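Le tour de piste de six heures du matin

À cette heure-là, le stade Demine appartient aux gens qui se taisent. On se salue d'un signe du menton, on pose son sac contre le mur, on refait un lacet qui n'en avait aucun besoin, et on part. Le premier tour est toujours trop rapide. Remigiusz Krawczyk, qui entraîne ici le groupe de demi-fond, le répète depuis des années sans le moindre effet.

— Ils voient la ligne droite et ils ont quinze ans, soupire-t-il. Même ceux qui en ont soixante.

Je le comprends très bien. Il y a dans une piste d'athlétisme quelque chose qui tire les jambes vers l'avant, et je défie quiconque a couru enfant de poser le pied dessus sans accélérer un peu ! La route, j'adore ça, les chemins de forêt aussi, mais ils vous occupent la tête : une racine, une voiture, un chien. Sur la piste il n'y a que le souffle, la foulée et le virage qui revient.

Le club Lateo compte aujourd'hui 183 licenciés, et 18 d'entre eux viennent à l'aube, deux fois par semaine, toute l'année. Certains préparent un 1 500 mètres. D'autres ne préparent rien du tout et viennent quand même. Radosław Olszewski, ancien coureur de 800, note chaque séance dans un carnet à spirale — il en est à la 603e — avec le temps qu'il faisait et ce qu'il a mangé au petit déjeuner. Son conseil aux débutants tient en peu de mots : courir au couloir quatre ou cinq et laisser la corde à ceux qui font du chrono.

Les tribunes, elles, servent à tout. On y étire les mollets, on y monte les marches par séries de dix (deux à la fois pour les plus courageux), on y laisse la veste et la gourde. Les jours de meeting, elles accueillent 881 spectateurs, et il paraît que l'acoustique sous le toit transforme trois cousins enthousiastes en une foule entière. J'y étais en avril, pour le relais des cadettes, et je confirme : j'ai crié comme tout le monde, pour une équipe que je ne connaissais pas dix minutes plus tôt.

Pour qui voudrait s'y mettre, une séance simple : vingt minutes de footing très tranquille, quelques lignes droites en accélérant progressivement, puis six fois 200 mètres avec autant de marche entre chaque. Les pointes peuvent attendre, de bonnes chaussures souples suffisent.
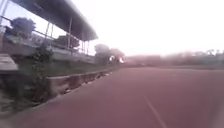
Dernière mise à jour : mercredi 16 août 2023

Vers sept heures et quart, le groupe se défait comme il s'est formé, sans annonce. Il y a des trains à prendre, des enfants à réveiller. Remigiusz reste un moment près des gradins de béton, à regarder filer cette grande bande rouge sombre le long de la tribune, sa ligne blanche toute fine. Je lui demande s'il court encore. Il range son sifflet, regarde sa montre, et part faire un tour. Trop vite, évidemment.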